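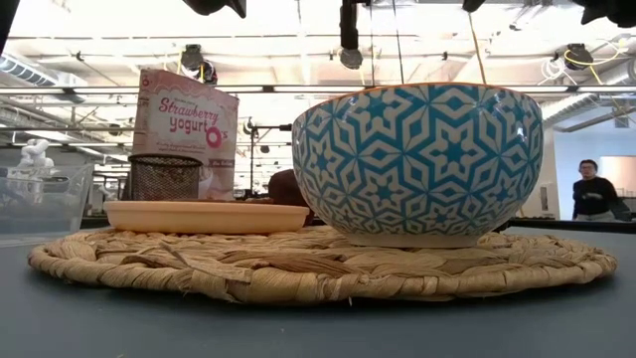

蓝白星形花纹的大碗,左后方是草莓酸奶圈的盒子

先交代一下,我用Mugo这套双臂规划软件已经四个多月了,从去年九月装上到现在,卸过一次,又装回来一次。最近升到带新感知模块的版本,组里的Seraina Brunner催我写点东西,那就写吧,想到哪儿写到哪儿。

早餐桌是我最喜欢拿来折腾软件的题目。看着家常,其实处处是坑:编织餐垫一圈一圈的纹路,深度图上全是毛刺;大碗上那种密密麻麻的六角星,到了碗身两侧会挤在一起,旧版的分割一看见重复花纹就犯迷糊,能把一个碗切成好几块。新版好多了!碗就是碗,橙色的碗口边也老老实实归在碗上。浅桃色的盘子边缘也抠得干净。黑色金属网笔筒还是不行,网眼透光,点云稀稀拉拉的,碰撞模型时有时无。我现在的办法很土,手动给它套一个圆柱体,存成模板,一劳永逸。透明塑料盒也一样,得套盒子。

标定工具要夸一句。以前换个相机位置我要耗掉半个下午,现在跟着向导走,采200个姿态,中间去倒杯咖啡,回来基本就好了。唯一烦人的是进度条,卡在最后那一小截特别久,第一次用我还以为死机了,差点拔电源……

规划这块,我觉得是Mugo真正值钱的地方。两只手臂可以共用一张时间表,也可以各跑各的,靠一个“让行”参数决定谁先谁后。左边夹着零食袋斜吊在餐垫上方,右边夹爪搭着烤面包机的边,这种布局放在旧版里,十次有好几次报“无可行解”,然后什么解释都不给。新版会告诉你是哪一节连杆和哪个物体冲突,还会在三维视图里标红,光这一条我就愿意升级。

软包装就别指望太多了。袋子夹住一个角以后会垂成什么样,它只会按一个硬邦邦的长方体去估,我每次都得把安全距离调大。Renzo Cocco说可以接Biltiditz的柔性体插件,我试了,效果有,可是规划速度肉眼可见地慢下来,最后还是关掉了。还有电源线,烤面包机后面那根细细的黑线,感知模块压根儿不当回事,得自己画禁行区。禁行区的编辑器倒是顺手,鼠标拖几下就成。
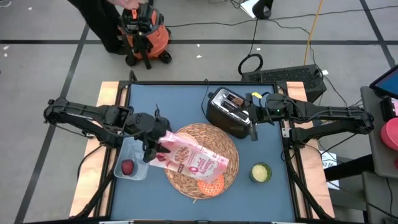 日志和回放

这部分我原本没抱希望,结果成了每天打开最多的窗口。每次运行自动存一份,关节轨迹、相机画面、规划器的决策都对齐在一条时间轴上,拖到哪儿看哪儿。我手上现在攒了3,649条记录,搜索还是很快,按物体名、按报错类型都能筛。导出就差点意思,一次最多选730条,再多直接弹窗拒绝,只能分批来(强迫症患者很痛苦)。

脚本接口写得清楚,示例也够用,中文文档嘛,翻译得磕磕绊绊,有几处参数名干脆对不上,我建议直接看英文版。客服回邮件挺快,接待我的Khairul Osman很耐心,连我自己写错单位的问题都帮忙查了。

价格

单个工位一年4,000,不含柔性体插件。不便宜。如果你只有一只手臂,做的又是固定位置的抓放,Duvwood那个基础版完全够了,别花这个钱。双臂、桌面上东西又杂的,我会推荐,前提是能接受自己动手补那些透明的、带网眼的物体。

给四星,扣的那颗一半给导出上限,一半给进度条。下个版本据说会改让行参数的界面,到时候我再回来更新。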